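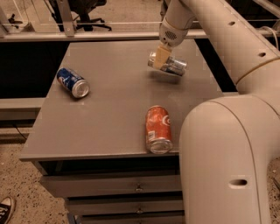
Larasati Harahap thinks most people get the job backwards. Folks hear "teaching a robot" and picture somebody typing, she says, when most of her day is cans. Pick one up, put it down, save the run, go again.

We talked for the length of one coffee, hers mostly untouched, on the ground floor at Prutness. She had a batch to finish. She kept looking at the clock. So, quick notes, cleaned up a little.

The project is called Bridine. The goal is a learning system that can pick up drinks cans lying any which way on a table. It learns from examples, each one a full run from first move to last, and the target for this round is 3000 of them. A person guides the arm through every single one.

"I was slow at first. Really slow," Harahap says. "You want it to look nice. Then you find out nice isn't the point, you just want it clear what you're going for."

Clear how? She means no dithering. If the operator hovers over one can and then changes her mind, the system gets a run where hovering looks like part of the task. Those runs get tagged and pulled. She would rather lose ten good ones than let a muddled one in.

Cans on their sides are the main thing right now. Upright was the first batch, back in June, and she calls it "the easy one, we got spoiled." A can lying down gives you a long way to grab it and a short way, and the lid end is shiny, and it may roll if you nudge it. Colors matter too. A blue one, a red one, a plain silver one, all in the same batch, so teh system doesn't decide that only one kind of can counts.

"Silver is the one I worry about," she says. "It picks up whatever light is in the room. So we do silver a lot."

Each layout gets 16 runs, then the cans get moved. Moved by hand, no plan, though she admits her hands have habits. "I kept putting things in the same places. I'd look back over a week and it was the same table over and over." Now a second person does the layouts. They don't talk about it beforehand.
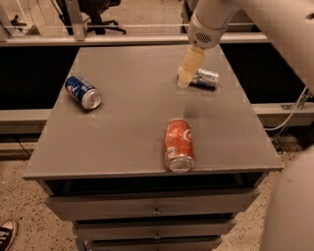

Do the failed grabs get thrown out?

Only some of them. A miss followed by a clean second try is kept, Harahap says, and it may be worth more than a perfect run, as the system has to learn how to get itself out of trouble. A miss where the operator gives up goes in a separate folder.

On a good day she gets through 200. A bad day she won't give me a number for. Shoulders go first, then attention. She takes a break every 2 layouts now, after a stretch where she skipped them and ended up pulling most of an afternoon's work.

What about checking? Everything is watched back at double speed, by someone who didn't record it. Dull work. "You see your own bad habits in other people," she says. "They approach from too high, I approach from too high. So the robot is going to aproach from too high."

Next up is bottles, maybe cartons. She wants cartons. But the can batch has to close first, and she's already standing up, coffee in one hand, asking if we're done.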